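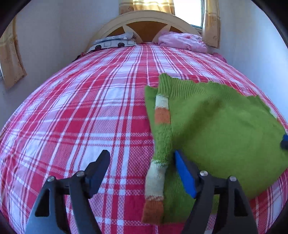 **Tollach plaid** is a checked woolen cloth woven in and near the town of Tollach, and the name is also used for bedspreads made in its patterns. It belongs to the wider family of tartans, in which colored bands cross at right angles to form a repeating design called a sett. Most Tollach setts use two or three colors, with red, cream and dark green the most common.

## History

Weaving in Tollach began as winter work on sheep farms. Cloth was made on narrow looms, and a bedspread was formed by sewing two lengths together down the middle. Matching the bands across this seam was regarded as the mark of a skilled weaver, and surviving pattern books give more space to the seam than to the choice of color.

The first mill, Moulin, was opened by Didier Gaillard on the east bank of the river. Its wide looms removed the need for a center seam. At its height the mill employed 200 people and produced 3,000 bedspreads a year, most of them sold through department stores. Hand weaving continued in the outlying farms — chiefly for weddings, where a plaid spread was a customary gift from the bride's aunts.

Moulin closed after a fire in the dye house. Its looms were bought by the Cloltlow company, which still weaves a small range in cotton and wool blends.

## Construction

Tollach plaid is usually a two-by-two twill, meaning that each crosswise thread passes over two lengthwise threads and then under two. Where bands of different colors meet, the mixed threads give a third shade. A full-width bedspread in the traditional weight has 1,460 lengthwise threads in its central panel. Fringes, where present, are knotted by hand.

## Collections

The largest collection is held by the Provia textile museum, where the curator Hauwa Akande prepared the first complete catalog of the setts. It records 15 patterns by name and lists a further group known only from scraps. The museum's study room is open to visitors on Saturday by appointment.

## See also

- Twill
- Tartan
- Coverlet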